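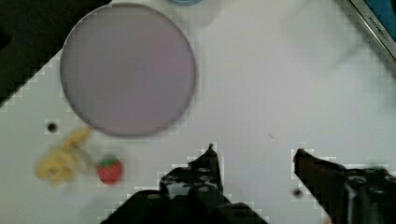

Club & Classroom > Pick-and-Place > Practice Sets

Irum Tabletop Set (toy food, plate and pointed fingers)

$40 for the food and plate, $33 for the finger pair
Ships from our workshop, usually the next school day
Page updated May 14, 2018

Hi! I'm Diane Girard, I coach the after-school robotics club in Vollau and I put these sets together in the evenings. If you've landed here you probably have a small arm, a bunch of students and no idea what to make them pick up first. I had the same problem. We started with wooden blocks, and the blocks were fine for a week or so, and then everyone could do blocks and they got bored and started building towers and knocking them over with the arm (fun, but hard on the arm).

So now we do fruit on a plate. The banana and the strawberry are what every new pair of students in my club starts with, and they're such different problems! The banana is long and curved, so the gripper has to come in at the right angle or the thing swings around when you lift it. The strawberry is small and round and loves to roll. A team that can put both on the plate without bumping the rim has learned most of what I want them to know by January, and they've done it with something that looks like lunch.

What you get in the food set

Toy banana, yellow
Toy strawberry, red with a green leafy top
Round lavender plate, flat and smooth
A printed sheet of starter tasks, the same ones I give my own students

What you get in the finger set

Two dark pointed fingers with round holes through the body
Screws for the fingers
A little hex key that you will lose, so buy a spare when you're at the hardware store

The two sets are sold separately because plenty of clubs already like the fingers they have. If your fingers are wide and flat, try them on the banana before you spend money with me. They may do just fine. It's the strawberry that made us switch to the narrow tips, and now we leave them on all year.

Will it fit my arm?

The food and plate don't care what arm you have. The fingers do. They bolt straight onto the Gaete club gripper, the one sold with the bolt-on wrist camera. For the Ametti gripper you need the adapter plate, and I keep a few of those on the shelf, so put a note in your order and I'll email you. For anything else, please send me a photo of your mounting holes with a ruler next to them! I would much rather answer one email than have you mail a box back.

A word about the wrist camera

You don't need one for the starter tasks, but my students love working from it. The first thing they learn is that the camera sees its own fingers all the time, down at the bottom of the picture, and their color-finding code has to cope with that. The second thing is that anything up close goes blurry. We had a team this year who spent two whole meetings sharpening pictures in software before they thought of raising the arm a bit and looking again. I let them get there by themselves, and it nearly killed me to keep quiet.

Plate color was a real argument in our club. I wanted white. Mareike Sperling, who helps me on meeting nights and is far better at the vision side than I am, pointed out that our table is white too, and that the students would be hunting for a white circle on a white background. She wanted something pale that was still its own color, so lavender it is. If you'd like to make it harder for an advanced group, put a white paper plate down in its place and stand back.

How we run it

Students work in pairs, one on the keyboard and one watching the arm with a hand near the stop button. They swap after every attempt, whether it worked or not. I put the plate down first and then let the other team place the fruit wherever they like inside the arm's reach, which gets pretty sneaky by spring. Strawberry right up against the banana is the favorite dirty trick.

For our end-of-year competition we score out of 50. Most of that is for getting each piece of fruit onto the plate and keeping it there, and the rest is for leaving the plate where it was. You can change the scoring however you want, it's your club. The score sheet is on the back of the task sheet.

Setup takes no time at all. Any flat table does it. Ours has mounting holes in the top, and I used to worry about them, but the only trouble was one team's code deciding that a dark round hole was a thing worth grabbing. It kept going for it! They fixed it by telling the program to ignore anything black, and then of course it never looked at the fingers either, so that was two fixes for the price of one.

Wear and care

Wipe the fruit with a damp cloth. Don't put it in the dishwasher, the paint comes up sticky. The plate wipes clean too, and pencil marks come off with an eraser. Check the finger screws at the start of each meeting. Mine work loose after a long session, and a loose finger will have students rewriting perfectly good code all afternoon.

I've kept a tally on the whiteboard for one finger pair, and it's past 3,000 grabs with the tips still in good shape. What does wear out a pair is driving it down into the table, so set your height limit before anybody presses go.

Ordering

Schools can send a purchase order by email and pay after the box arrives. Spare strawberries are sold one at a time (they roll off the table and under the radiator, ask me how I know), and so are spare bananas. If you want both sets together, order them both and I'll pack them in one box and only charge you shipping once.

Questions go straight to me. I answer after club, so if you write in the morning give me until evening.

Related items: Ametti adapter plate, spare toy fruit, finger screws, extra task sheets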